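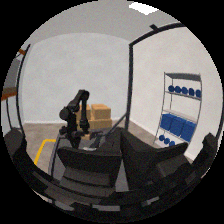

Heino Rebane asks whether depths in the old Pisa notebooks were taken from the rim of the well or from the ground beside it, and whether the file mixes the two. It does. See `ref_point` below before comparing wells.

# Huvau well levels

Water depth readings from 346 dug wells in the Huvau district, transcribed from paper notebooks. One row is one reading. Depths are in centimeters, positive downward.

## Files

- `readings.csv`: the readings
- `wells.csv`: one row per well, with location and lining type
- `pages.csv`: links each reading to a notebook page
- `flags.md`: meaning of the flag codes

Encoding is UTF-8, separator is a comma, decimal mark is a point. Empty means not recorded. Zero is a valid depth and occurs in spring in the low wells along the river.
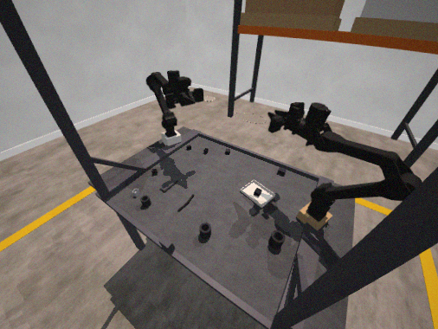
*Fig. 1. Rendered overview, worktable with two black arms.*

## Fields in `readings.csv`

| Field | Type | Notes |
|---|---|---|
| `well_id` | string | matches `wells.csv` |
| `month` | integer | as written in the notebook |
| `time` | string | local, often missing |
| `depth_cm` | number | to water surface |
| `ref_point` | string | `rim`, `ground`, or `unknown` |
| `flag` | string | see `flags.md` |

`ref_point` was set from the note inside the notebook cover where there was one. The Nic Giolla notebooks have no such note. Aigars Vasiliauskas measured the rim height at the wells that still exist, and the value is in `wells.csv` as `rim_height_cm`. To convert a rim depth to a ground depth, subtract `rim_height_cm`. Don't convert rows marked `unknown`.

## Transcription

Pages were scanned at 300 dpi and typed by hand. Siiri Vanags and Ott Org typed each page separately, and a script compared the results. Where they differed, Austra Laur read the scan and chose. Readings that stayed unclear carry the flag `U`, with the more likely value in `depth_cm`.

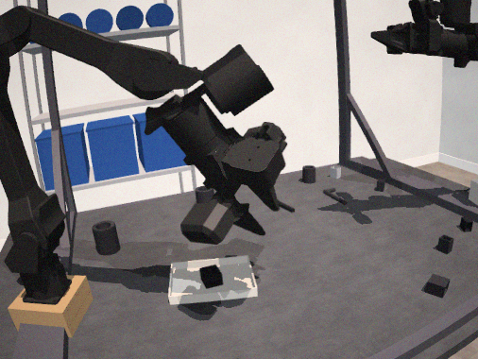 The most common confusion was between 1 and 7 in the August pages, which were written in pencil. About 700 rows were corrected in the second release for this. If you have the first release, replace it. The row order has changed too, so do not merge by line number.

## Known problems

- Some wells were deepened. `wells.csv` gives the final depth only.
- `W` marks a reading taken within 15 minutes of drawing water. The level may not have recovered.
- The Cilimis wells were renumbered partway through. Old numbers are in `old_id`. Two of them were reused.
- Dry wells are flagged `D` with an empty depth. A mean that skips empty values will be biased toward wet months.

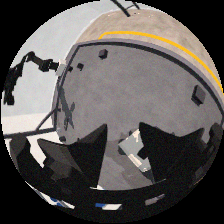 *Fig. 2. Rendered circular view: gripper, gray surface, tan floor at top right.*

## Use

Suitable for seasonal comparison within one well. Comparison between wells needs a known reference point on both sides. Coordinates are rounded to the nearest farm, so the file can't be used to map the water table in detail.

## Corrections

Send the `well_id`, the page number from `pages.csv`, and the value you read. Changes are listed in `CHANGES.md` with the old value kept.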